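Greifarm-AG - Datensatz "Schale", Stand 13. September 2021

Kurzfassung für alle, die nach uns damit weitermachen. Ist noch nicht alles sauber, bitte nicht wundern. Fragen an Hanna Wilczyńska, die hat den Schlüssel zum Schrank und das Passwort fürs Laufwerk.

Was drin ist
2,510 Aufnahmen vom Arm beim Greifen und Ablegen, verteilt auf 7 Ordner. Ein Ordner pro Nachmittag. Dazu je Ordner eine CSV mit den Servowinkeln und eine notizen.txt. Die Notizen sind unterschiedlich gut, Ordner 3 ist fast leer (war Elternabend, mussten früher raus).

Name vom Projekt: Gevine. Der alte Name Hullance steht noch in manchen Dateinamen und im Skript, bitte NICHT umbenennen, sonst findet lade_winkel.py nichts mehr.

Aufbau
Arm aus dem 3D-Drucker, Teile nach eigenen Zeichnungen, Hobbyservos. Steuerung über das Board aus dem Vorjahr. Stromversorgung extra, nicht über USB!! Tempo in der Config auf 80 gelassen, schneller hat der Arm beim Absenken zu stark gewackelt. 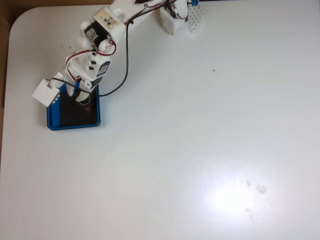 Winkel in der CSV sind in Grad, Nullstellung ist Arm gestreckt. Reihenfolge der Spalten wie im Skript, also Basis zuerst, Greifer zuletzt. Beim Ablegen zählt als "ok" nur, wenn der Greifer vorm Öffnen so über der blauen Schale steht, dass die Finger nach innen zeigen. Alles andere "daneben", auch wenn das Teil am Ende irgendwie reingerollt ist. Der schwarze Boden der Schale glänzt, Spiegelungen also nicht als Objekt labeln. Gleiches gilt für Lichtflecken auf der Tischplatte. Das lange dünne Kabel, das im Bogen über den Tisch läuft, bekommt auch kein Label - hatten wir erst anders, ist in Ordner 1 und 2 noch teilweise drin.

Bekannte Probleme
- Ordner 5: Zeitstempel eine Stunde falsch (Sommerzeit, April)
- Ordner 6: Schale zwischendrin verschoben, steht in der notizen.txt ab wann
- ein paar Labels doppelt, Skript wirft die beim Laden raus, gibt aber ne Warnung aus. Ignorieren.
- Umlaute in den CSV kaputt wenn man sie mit Excel aufmacht

Benutzen
Ordner daten neben das Skript legen, dann lade_winkel.py starten. Braucht Python 3 und numpy. Zum Testen immer Ordner 7 nehmen und damit nicht trainieren, sonst kann man die Ergebnise nicht vergleichen.

Weitergabe
Innerhalb der Schule frei. Das Team Ondov darf die Daten auch haben, ist abgesprochen. Sonst vorher fragen.

TODO
- Labels in Ordner 1 und 2 nachziehen
- Zeichnungen vom Handgelenk hochladen, liegen noch auf dem Laptop Ardeleanu
- Liste mit den Servos und wo man sie nachbestelllt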